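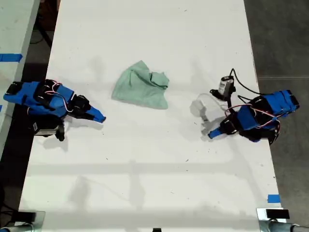 Fig. 1. Two arms and one green cloth, before a fold.

Teaching by Showing: notes for session 4
Khanyisile Kekana, Pesdale short course in practical robotics

Last time we got the arms moving from the keyboard and most of you found out how miserable it is to pick up a cloth by typing joint angles. Today is much more fun! We hand the job over to a person who already knows how to do it, and we let the robot learn from what that person does.

There are two ways of showing a robot a task, and you will try both.

1. By hand (kinaesthetic teaching)
You switch off the holding force in the motors, take hold of the arm itself and push it through the movement while the computer writes down every joint position. It is lovely for simple things such as reaching, pointing or pressing a switch. You feel the limits of the arm in your own wrist, and ten minutes of this will teach you more about its reach than a whole page of diagrams. The trouble comes with two arms. You need one hand for each, your body leans in over the table, and your sleeves end up in every camera view. Remember that those views are part of the data.

2. By remote control (teleoperation)
You stand at the side with a pair of leader arms, and the follower arms on the table copy you joint for joint. Your hands stay out of the picture, so the robot learns from the same kind of view it will have when it works alone. The price is that you can't feel the cloth. Everybody squeezes too hard in the first few goes, and everybody gets better at it surprisingly fast.

Why cloth?
A wooden block has a position and an angle and that's more or less it. A cloth can lie in more shapes than you could ever list, and it changes shape the moment you touch it. Look at the mound in Fig. 1 and decide where you would grab first. I would go for the flat corner that sticks out, but ask the person next to you and you may well get a different answer (last year we had a very good argument over this). Both can be right. What matters for the recording is that you choose one way and stick with it for the whole set, as a learner fed two habits at once tends to land halfway between them and grab thin air.

What gets recorded
- joint positions of the leader arms (what you asked for)
- joint positions of the followers (what you got)
- the camera streams, all on one clock

The small camera mounted over the arm on the right is worth a thought. It sits close to the work and gives the learner a near view, while the overhead view tells it where the cloth is on the table. Try covering one stream when you replay a recording and see how much harder the task is to follow.

Some numbers from last term
The Kulleso group recorded 167 folds, and threw out 19 of them for dropped corners or late starts. Roughly 3000 frames of what was left were idle time at the beginning, with someone thinking! Trim those. A robot trained on hesitation will hesitate beautifully.

Before you record
- Cloth crumpled afresh each time, dropped from about a hand's height.
- Both grippers open and clear of the cloth.
- Check that no wire will snag when the wrist turns fully.
- Say "go" out loud, then move.

For next week
Each pair brings one clean set of folds in the Grarnix folder, plus half a page on the worst recording and what went wrong in it. The lab is open on Sunday from two o'clock if you want extra time on the leader arms.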